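Home | About Us | Our Work | Open Calls | Contact

Call for Participants: Help Us Teach a Robot by Hand

Last updated December 5, 2025

12 shares | 4 comments

Hello, and thank you for stopping by! We are Lesel, a small robotics workshop in Plurkimcombe, and we are looking for people who would enjoy spending a few sessions with us showing a robot arm how to do everyday tabletop jobs. You don't need to be an engineer, you don't need to have touched a robot before, and you certainly don't need to be good at video games (we get asked that one a lot, and the answer is always the same). If you are patient, fairly steady with your hands and curious about how this sort of thing works, we would love to hear from you.

The project is called Mumard, and it began in October. The idea behind it is simple enough. Instead of writing out every movement in code, we ask a person to do the task through the robot, over and over, and we record what the arm does and what its wrist camera sees. Those recordings are what the robot learns from later on. Each one is called a demonstration, and at the time of writing we have 271 of them that we are happy with. That sounded like a great many to us when we started, and it sounds like fewer every week, so we are opening the doors to people outside the team.

There are 2 ways of working, and we would like everyone to try both. In the first, you take hold of the arm itself and guide it through the motion while the motors go slack enough to let you. People tend to pick this up within minutes, and some of them get quite fond of it. In the second, you sit at a desk with Yu, our hand controller, and the arm follows what your hand does. Yu takes a bit longer to get used to, especially the wrist turns, and there is a little trigger for opening and closing the fingers that most of us squeezed much too hard on our first day. Please don't let that put you off – it does come, and there is plenty of practice time before anything is recorded.

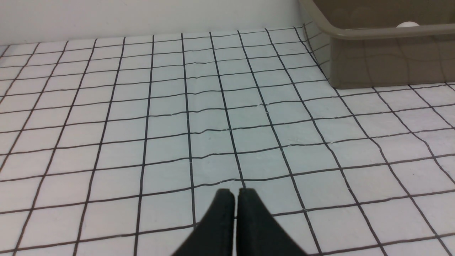
The tasks themselves are small and ordinary. You might be asked to pick something up and set it down in a certain spot, or move a light object into a tray or out of one, or nudge a thing over so that it can be gripped more easily. We are interested in how you would naturally go about it, so you won't be handed a script of exact movements. If you drop something or change your mind halfway through, tell the person running the session and they will mark it down and reset the table. We keep a good number of the clumsy attempts too, particularly the ones where somebody recovers nicely, and they have been some of our most useful recordings so far.

What taking part involves

A session lasts 2 hours, including a welcome, practice and a proper sit-down break with tea or coffee and whatever has been baked that morning. We pay $35 per session, on the day, whether or not your recordings end up being used. We would like people who can come more than once if at all possible, as the second visit usually goes so much more smoothly than the first, but a single session is welcome too.

Who we are looking for

Anyone aged 18 or over who can sit or stand comfortably at a table and use at least one hand for short stretches of careful work. Left-handed people, please do write in! We have far too few of you. Glasses are fine, and so are long fingernails, although you may find Yu easier without large rings. The workshop is on the ground floor with a step-free entrance, and the chair and desk both adjust. If there is anything else that would make your visit easier, mention it when you get in touch and we will do our best to arrange it.

What we record

We keep the movements of the arm, the opening and closing of the gripper, and the video from the camera at its wrist, which points down toward the work. We don't record sound. Your name is stored separately from the recordings, and we will go through the consent form with you at the start, slowly, with time for questions. You can stop whenever you like and still be paid for the session.

How to apply

Please write to Humaira Sial, who looks after all our participants, using the Contact page. A few lines is plenty: tell her a little about yourself, which hand you favor, and whether mornings or afternoons suit you better. There is no need for a résumé. She reads every message herself and will write back with available times and directions to the workshop – the entrance is around the back of the building, past the bike racks, and nearly everyone walks by it once.

Share this call | Print | Back to Open Calls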